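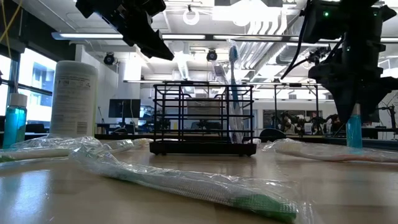

Black wire holder, blue toothbrush, several brushes still in their wrappers. Mouthwash at left.

Household Goods and Everyday Claims
Handout 2: The toothbrush and where we keep it

Read this before Saturday's session. Bring the packaging from whatever toothbrush you use now, if you still have it. If you threw it out, bring the brush and be ready to tell us what you remember the package saying. Most people in last April's group remembered a color.

1. The storage problem, if there is one

Advice about toothbrush storage comes in a confident voice. Stand it upright. Let it air dry. Keep it away from the others. I repeat some of this advice myself, and I would keep a brush upright in the open air over one shut in a damp travel case. That much is sensible and costs nothing. What I doubt is the next step, where sensible advice turns into a reason to buy a particular holder.

Take the open wire rack, a style now sold in every bathroom aisle. The argument for it is airflow. Thin rods, no walls, nothing to trap moisture around the handle. Fine. But a rack with a solid base tray has a place for water to collect, and the tray has to be washed like anything else. Nele Peeters, who taught this unit before me, used to ask her students when they had last washed theirs. I have kept the question in the course, and the silence that follows it is still long.

A plain cup has the opposite reputation. It holds water at the bottom and the brushes lean on each other. Both complaints are fair. A cup also goes under the tap and comes out clean in seconds, and a wire rack with horizontal rails does not. Nobody puts that on a label.

2. Wrapped and unwrapped

Wikis and parenting sites will tell you to leave a new brush sealed until you need it. I agree, mainly for the dull reason that an open brush in a drawer picks up lint. The seal itself deserves a harder look. Clear plastic says "clean" to us before we have read a word. What it tells you is that the brush has been covered. How clean the brush was when it was covered is a separate matter, and thin wrap does not answer it.

Putting a sealed brush in the holder next to one in use is a habit I would drop. It fills a slot, and you end up handling the wrapper every time you reach for the other brush. Store spares flat in a dry cabinet and open one when the old one is worn.

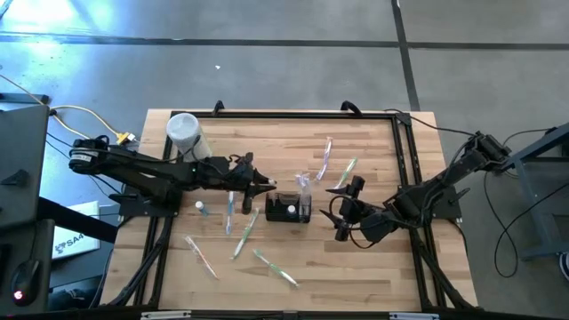
Color is the one feature I will defend without much argument. In a shared bathroom, a purple brush and a green brush settle the matter of whose is whose, provided everyone stays with their own. Pale shades are less helpful. A pale green and a white with a hint of green look alike at six in the morning, and a household of light sleepers should buy darker ones. Thodoris Vasilakis disagrees with me here and thinks a mark on the handle does the same job. Try both and report back.

Clear away wrappers as you open things. A crumpled bit of clear plastic is easy to miss on a pale surface, and small caps go astray just as easily. If you set a cap down, set it in something.

3. The product claims

We will compare two made-to-order leaflets written for this course, one for the Solari holder and one for the Vrettos. The Solari leaflet says its rack was "tested over 1000 uses." Tested for what? The Vrettos leaflet says 23 households preferred it. Preferred it to which other holder, and who asked them? Neither leaflet gives enough to judge by. Write down what you would need to know before you believed either one.

Be equally hard on advice that sells nothing. "Everyone knows you should" is a claim too.

4. For Saturday

Look at the place where your own brush stands. Note what it touches, what stands beside it, and where the water goes. Lift the holder and look underneath.

Then write one page on a single rule of toothbrush care you follow. Say where you learned it, what it is supposed to prevent, and what would change your mind about it. 700 words is plenty. Please don't pad it with general remarks about hygiene.

Pages go to Aicha Erraji before the session starts. Late ones can be left in my tray, though I make no promise about when I will read them.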